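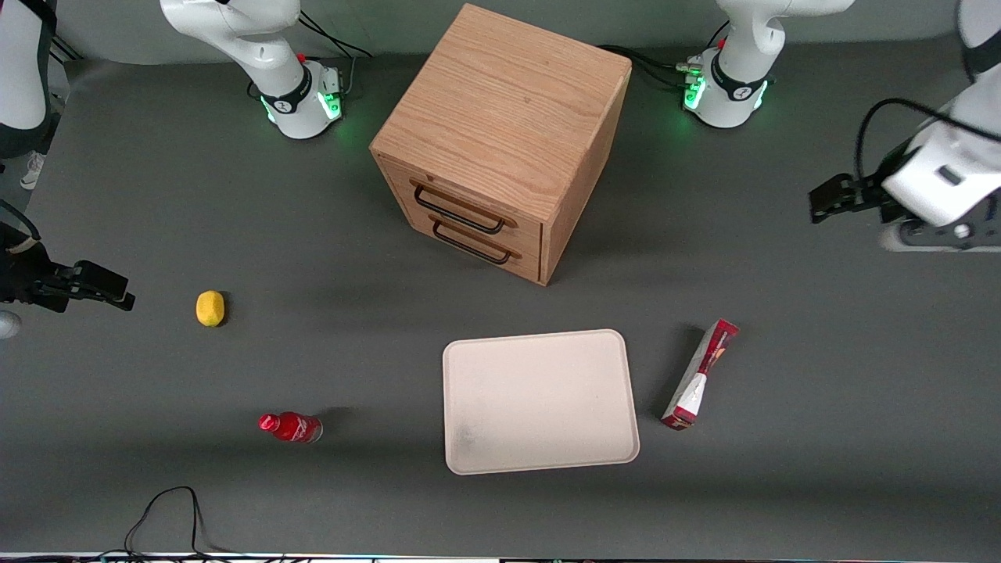
에코벡스(Ekovex) 로봇 작업실 공개일 참가자 모집

에코벡스는 7월 15일 트리보샴(Trivosham) 작업실을 외부에 공개합니다. 당일 양팔 로봇 시연을 참관하고 일부 순서에 직접 참여하실 분을 모집합니다. 로봇 관련 경력이나 전공은 보지 않습니다. 아래 내용을 읽고 신청서를 제출해 주시기 바랍니다.

1. 모집 개요

모집 구분은 참관 참가자와 조작 참가자 두 가지입니다. 참관 참가자는 시연 전 과정을 보고 질의응답에 참여합니다. 조작 참가자는 참관에 더하여 담당 직원의 안내에 따라 원격 조작 장치로 로봇 팔을 직접 움직여 봅니다.

참관 참가자: 200명
조작 참가자: 12명
장소: 트리보샴 작업실 1층 시연실 및 2층 강의실
참가비: 없음
주최: 에코벡스
협력: 로페스(Lopes) 정밀, 자스티어(Zastier) 교육원

참관 참가자는 네 개 조로 나누어 입장합니다. 한 조의 정원은 50명입니다. 조 배정은 신청서에 적은 희망 시간대를 우선으로 하되, 한 시간대에 신청이 몰리면 접수 순서에 따라 다른 조로 배정할 수 있습니다. 배정이 끝난 뒤의 조 변경은 빈자리가 있을 때만 가능합니다.

2. 공개하는 작업

당일 공개하는 것은 작업대 위에서 일상 물건을 다루는 양팔 로봇 작업입니다. 작업대 뒤쪽에 로봇 팔 두 대가 고정되어 있고, 그 사이에 서랍 두 칸짜리 나무 수납장이 놓입니다. 시연에서 다루는 물건은 레몬, 빨간 플라스틱 병, 흰색 쟁반, 포장 상자 같은 것들입니다. 모양과 단단한 정도가 서로 달라 집는 방식도 조금씩 달라집니다.

시연 과제는 다음과 같습니다.

가. 물건 옮기기
작업대에 흩어진 물건을 하나씩 집어 쟁반에 올립니다. 물건의 위치는 매번 바꿉니다. 참관석에서 요청하시면 담당 직원이 요청한 자리에 물건을 놓고 다시 진행합니다.

나. 서랍 열고 닫기
한쪽 팔이 서랍 손잡이를 잡아당기고 다른 쪽 팔이 작은 물건을 서랍에 넣습니다. 수납장은 바닥에 고정하지 않습니다. 당기는 힘의 방향이 어긋나면 수납장이 밀릴 수 있으며, 그럴 때는 위치를 바로잡고 처음부터 다시 합니다.

다. 팔 사이 전달
한쪽 집게가 든 물건을 반대쪽 집게로 넘깁니다. 이 과제는 실패하는 경우가 비교적 많습니다. 실패한 시도도 중단하거나 가리지 않고 그대로 보여 드립니다.

라. 원격 조작
조작 참가자가 참여하는 순서입니다. 앉은 자세에서 두 손으로 조작 장치를 움직이면 로봇 팔이 따라 움직입니다. 과제는 물건 하나를 쟁반에 옮기는 것입니다. 시작하기 전에 담당 직원이 조작법을 설명하고 연습 시간을 드립니다.

자동 동작과 원격 조작은 과제마다 진행자가 먼저 구분하여 알려 드립니다. 두 방식의 차이는 2층 강의에서도 설명합니다.

3. 당일 진행 순서

조별 진행 순서는 모두 같습니다.

접수 및 출입증 수령
안전 교육 (2층 강의실)
작업 소개 강의 (2층 강의실, 자스티어 교육원 진행)
시연 참관 (1층 시연실)
집게 부품 전시 관람 (1층 복도, 로페스 정밀 준비)
질의응답 및 설문 작성

조작 참가자의 원격 조작은 마지막 조의 시연이 끝난 뒤에 진행합니다. 조작 참가자는 마지막 조로 자동 배정되므로 희망 시간대를 적지 않으셔도 됩니다. 조별 입장 시각은 선정 안내 메일에 적어 보내 드립니다.

4. 신청 자격

참관 참가자
만 12세 이상이면 신청할 수 있습니다. 미성년자는 보호자와 함께 입장해야 하며, 보호자도 신청서를 따로 제출해야 합니다.

조작 참가자
만 19세 이상으로, 안내에 따라 두 손으로 조작 장치를 움직일 수 있는 분이면 됩니다. 왼손잡이와 오른손잡이 모두 신청할 수 있습니다. 지난 4월 사전 조작회에 참여하신 분은 이번에는 참관 참가자로만 신청할 수 있습니다.

에코벡스와 협력 기관의 임직원은 신청할 수 없습니다. 가족은 신청할 수 있습니다.

5. 신청 방법

신청서는 에코벡스 누리집의 행사 안내 화면에서 내려받아 작성한 뒤 같은 화면에서 제출합니다. 트리보샴 작업실 안내 창구에서 종이 신청서로 접수하셔도 됩니다. 전화 접수는 받지 않습니다.

신청서에 적을 내용은 다음과 같습니다.

성명과 생년월일
연락처와 전자우편 주소
모집 구분 (참관 또는 조작)
희망 시간대 (참관만 해당)
휠체어 이용, 수어 통역 등 필요한 지원
진행자에게 미리 묻고 싶은 내용 (선택)

조작 참가자로 신청하시는 분은 지원 동기를 세 문장 안팎으로 적어 주십시오. 길게 쓴다고 유리하지 않습니다. 단체 신청은 대표자가 한 번에 제출할 수 있으나 참가자 전원의 성명과 생년월일이 있어야 합니다.

6. 선정과 안내

참관 참가자는 접수 순서로 선정하며, 정원이 차면 대기자 명단에 올립니다. 조작 참가자는 신청자 가운데 추첨으로 선정합니다. 다만 연령대가 한쪽에 치우치지 않도록 연령대별로 나누어 추첨합니다. 조작 참가자로 선정되지 않은 분은 신청서에 동의 표시를 하신 경우에 한해 참관 접수로 넘깁니다.

선정 결과는 전자우편으로 알려 드립니다. 메일을 받으신 뒤 참가 확인 회신을 보내 주셔야 선정이 확정됩니다. 회신 기한은 메일에 적혀 있으며, 기한을 넘기면 대기자에게 순서가 넘어갑니다. 참석이 어려워지신 분은 되도록 일찍 알려 주십시오.

7. 안전 및 유의 사항

시연실에서는 바닥에 표시된 참관선 안쪽으로 들어갈 수 없습니다. 로봇이 멈추어 있을 때도 같습니다. 작업대 위의 물건을 만지거나 옮기지 마십시오. 물건 위치를 바꾸고 싶으시면 진행자에게 말씀해 주십시오.

조작 참가자는 소매가 늘어지는 옷을 피하고, 반지와 팔찌는 조작 전에 빼 주십시오. 긴 머리는 묶어야 합니다. 머리끈은 접수대에 준비되어 있습니다. 조작 중 불편을 느끼면 언제든 그만둘 수 있고, 이유를 밝히지 않아도 됩니다.

사진은 참관석에서 플래시 없이 찍을 수 있습니다. 동영상 촬영과 삼각대 사용은 사전에 허가를 받은 경우에만 가능합니다. 1층 복도의 부품 전시는 촬영할 수 있으나 도면이 붙은 판은 제외합니다.

시연실에는 음식과 음료를 가지고 들어갈 수 없습니다. 가방은 2층 보관함에 넣어 주십시오. 보관함은 크기가 작아 여행용 가방은 들어가지 않습니다.

8. 기록과 개인정보

원격 조작 순서에서는 로봇 팔의 움직임과 작업대 영상이 기록됩니다. 이 기록은 에코벡스의 조작 방식 개선에 사용합니다. 조작 참가자의 얼굴과 음성은 기록하지 않습니다. 기록에 동의하지 않으시는 분도 참여할 수 있으며, 그 경우 기록 장치를 끄고 진행합니다. 동의서는 당일 접수대에서 작성합니다.

신청서의 개인정보는 선정과 연락에만 사용하고 행사가 끝난 뒤 폐기합니다. 설문지는 이름을 적지 않고 제출합니다.

9. 조작 참가자 사례

원격 조작을 마친 분께는 교통비와 기념품을 드립니다. 교통비는 신청서에 적은 거주 지역을 기준으로 행사 후 계좌로 지급합니다. 중간에 그만두신 경우에도 같은 금액을 드립니다. 참관 참가자에게는 별도의 사례가 없습니다.

10. 찾아오시는 길

트리보샴역 앞 정류장에서 61번 버스를 타고 작업실 앞에서 내리시면 됩니다. 정문 오른쪽 출입구로 들어오시면 접수대가 있습니다. 왼쪽 출입구는 화물용이므로 이용할 수 없습니다. 주차장은 장애인 차량과 단체 버스만 이용할 수 있으며, 단체 버스는 신청할 때 차량 번호를 함께 적어 주십시오.

건물에는 승강기가 있고 시연실 참관석 앞줄에 휠체어 자리를 마련합니다. 수어 통역은 신청서에 표시하신 분이 있는 조에 배치합니다.

11. 문의

행사와 신청에 관한 문의는 에코벡스 누리집의 문의 창구로 보내 주십시오. 부품 전시에 관한 문의도 같은 창구에서 받아 로페스 정밀에 전달합니다. 진행 순서는 장비 점검 상황에 따라 바뀔 수 있으며, 바뀐 내용은 선정되신 분께 전자우편으로 알려 드립니다.

에코벡스 공개행사 담당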